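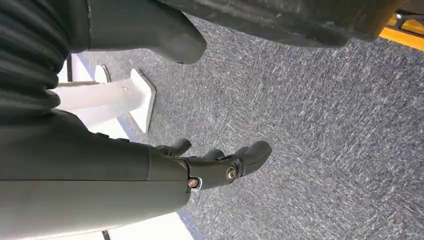

One reader in Stemelside wrote that she had run the same walk-behind mower for 20 years and saw no need for a battery one until the pull cord took the skin off her knuckles last spring. She wanted to know whether a cordless machine could get through a damp, uneven lot without stopping halfway for a charge.

It depends mostly on the lot. Mowers in this class are sold by battery size and deck width, and buyers tend to look at the first number and skip the second. A wide deck in thick grass drains a pack far quicker than a narrow one, even though it makes fewer passes. On a flat lawn cut every week, a single pack is usually enough. On a slope, or after a rainy stretch when the grass has gotten away from you, plan on two.

The Havum is the lightest of the machines we used this season. The handle folds in one motion and the mower stores upright, which matters in a small garage. It starts with a button and a bar. The cutting height is set with a single lever and has 4 positions, fewer than most, and the lowest is too low for anything but a very even lawn. Bagging is good in dry grass. In wet grass the chute clogs, and clearing it means taking the battery out, tipping the mower and scraping.

The Mulder is heavier and self-propelled. The drive speed is controlled by a thumb slider that takes some getting used to, and on our first few passes it pulled away faster than we wanted. Once set, it climbs well. The rear wheels have a deep tread that holds on a bank but packs with mud. The deck has a hose fitting for rinsing, and it works if you use it before the clippings dry.

Both mowers come with one battery and a charger. A spare for the Mulder costs $259, and that should be figured into the price from the start if your yard is large. The Havum pack is cheaper but is not sold in every store that carries the mower, so ask before you buy.

Blades on either machine need sharpening at least once a season. A dull blade tears the grass and makes the motor work harder, and run time drops with it. Remove the battery before you touch anything under the deck.

For winter, bring the packs indoors. A shed that freezes in November is no place for them. Leave them partly charged, off the charger, and check them every couple of months.

The Ollodano, a robotic model with no boundary wire, arrived too late for this round. We will run it on the same lawns when the grass is up.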